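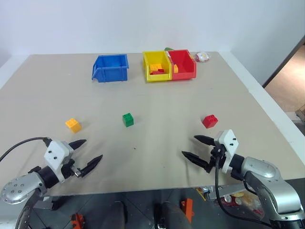
Thu 13 June

Second week with the Wendik on trial. I was in before eight and had the arms powered up by the time Annick Melnyk arrived. She had left a note for me on the keyboard saying the left gripper needed its zero set again, so I did that first. It takes 10 minutes if you follow the manual and two if you do it the way Cormier's engineer showed us on the phone. I did it his way.

Spent the morning on sorting. The task is the one in the starter kit: chunky four-stud bricks on the table, coloured bins along the back, each brick to go in the bin of its own colour. There's no green bin in use, so a green brick should be left where it is. That is the part I wanted to see, as our own work is full of parts that ought to be left alone, and the Akura we tried in the spring picked up everything it could reach.

I ran 80 picks before lunch, moving the bricks by hand between goes. Seven went wrong. Most of those were red bricks set down close to the right arm, where it has to fold its elbow in and comes at the brick from a bad angle. It pinches one corner and the brick turns in the fingers. Twice it dropped one on the lip of the bin. Once it stopped with an error I couldn't find in the list, and I had to restart the controller and wait. It didn't touch the green brick all morning.

Yellow was fine throughout. The bricks I'd call orange are another matter. It put one in with the red and the next in with the yellow, from more or less the same spot, and I can't say it was wrong either time. I have asked Cormier whether the colour limits can be set by the customer or whether that comes under the service plan. I suspect the service plan.

Moved the blue bin further along after lunch to see if it would still find it. It did, without teaching. I'll give it that. The Zalum would have needed a new map, and Annick says the last time she did one it cost her an afternoon.

Things I don't like so far. The right gripper's cable hangs down at the front and I caught my sleeve on one again. The fingers are pointed, good for small parts but they leave very little contact on a flat side. Wider ones are in the catalogue at extra cost. The table scuffs easily. The software asks me to log in again every time I go for tea.

Things I do like. It's quiet enough to talk over. The arms keep out of each other's way and I haven't had to write anything for that. Bolting the grippers on was a simple job with one key, and the brackets line up first time.

Kendra Chisholm rang at three wanting to know if she could have a yes or no this week. I said no to that. The trial runs into July and I'd like to try it on our own caps and clips before anyone signs. She asked what it was like compared with the Akura and I said better at leaving things alone, slower at everything else. She wrote that down, I could hear her typing.

Did another short run before going home with the right arm's speed turned down. No corner pinches, but it takes so long over each brick that I'd be quicker with my own hands. Will try a middle setting tomorrow. Need to order 2 spare fingers and ask Annick where she put the long hex key.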